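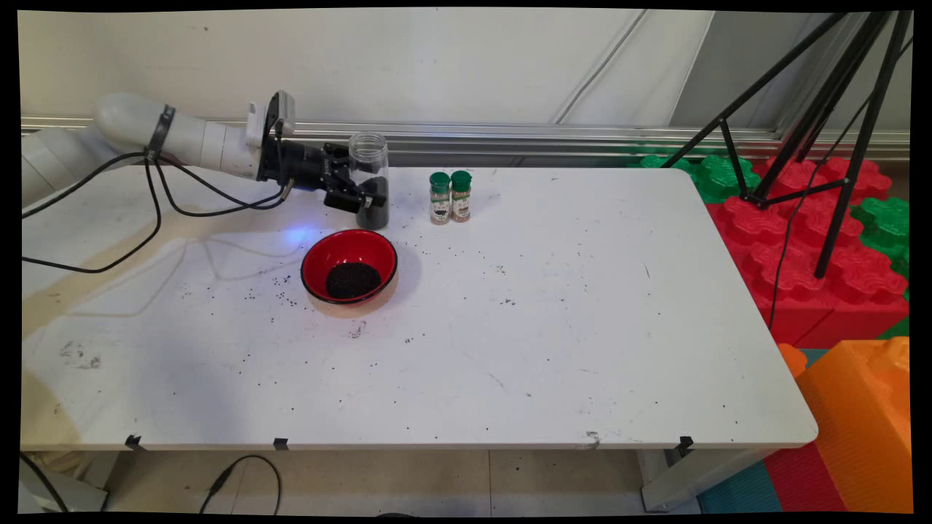 Page last changed: February 4, 2026

I have been promising to write up our visit to the student robotics open day at Tarness ever since we got home, and my coffee has gone cold twice while I looked for my notes, so please forgive the jumble!

It's a longish drive for us (240 miles round trip, with a stop for pie), and we went mostly for our younger one, who starts there in September and wants to join everything. The club meets at the back of the Gravodach building, up a flight of stairs and past a very good vending machine, and the students could not have been kinder to a family that asked the same question four different ways.

The project we stayed longest with is called Nallel, and it's a kitchen helper. One arm, one white table, and the sort of small jobs you do at the counter without thinking. The students had a clear jar of dark seeds, a red bowl with a black rim and a couple of green-capped spice bottles to work with, and there were little black seeds all over the tabletop. My husband, who cannot fill a pepper mill without sweeping afterward, felt very much at home.

What I hadn't understood is how much of the work is deciding things. How hard do you squeeze a plastic jar? How far do you tip it before you ought to slow down? One young woman told us she had written 1,732 lines in her project notebook, a good many of them about tipping, and she let our daughter read a page.

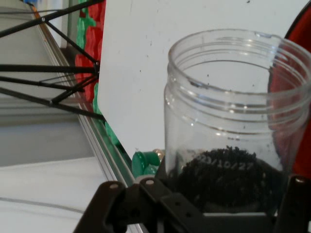 She also explained that there is a little camera up by the gripper, so that the program gets a close look at the jar as well as the wider look at the table – I had assumed one would do. Seeds are awkward for a beginner, she said, and she'd rather start with something awkward and learn from it. I liked her very much.

The club is hoping to enter the Ruggiero student contest with Nallel, and they're trying to raise $200 toward the entry fee. We put a bit in the tin and came away with stickers, one of which is already on the car – slightly crooked, my doing.

If you go next time, park on the far side of Gravodach and wear comfortable shoes. We missed the drone room completely and I'm still hearing about it.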